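August 2019, Pirndale bench notes, Grecu arms

Second read of the Wurby handling guideline, with the arms out at the counter. It wants a "clear work envelope" before any bowl is lifted and never says how clear. Garudance signed off on it in one afternoon, and I'd like to know what they had on their counter. 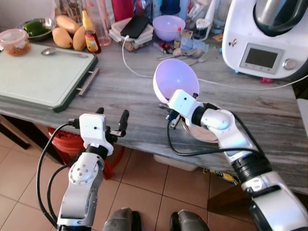
Does a slow speed setting stand in for a clear counter? Speed only limits how hard a thing gets hit; the guideline treats clearance as a separate check.

Points I'd push back on:

1. Charging cables. Rule 4 covers the robot's own cables and skips everybody else's. We have a phone on charge at the back with its white cord lying across the counter. By the text that passes. I would fail it.

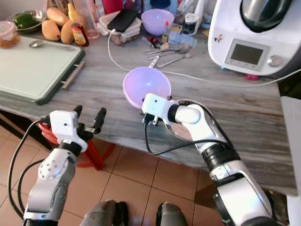
2. Floor zone. The guideline asks for 560 mm free under and beside the work surface. Bin with paper and cardboard piled on it, bags, a box under the table. Not close.

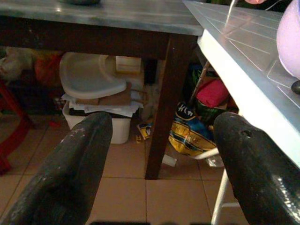
Wrist view, under the tables, clutter by the bin.

3. The 1000-cycle grip log. Fine, but it records lifts and no near misses. Asked for a column in the September revision.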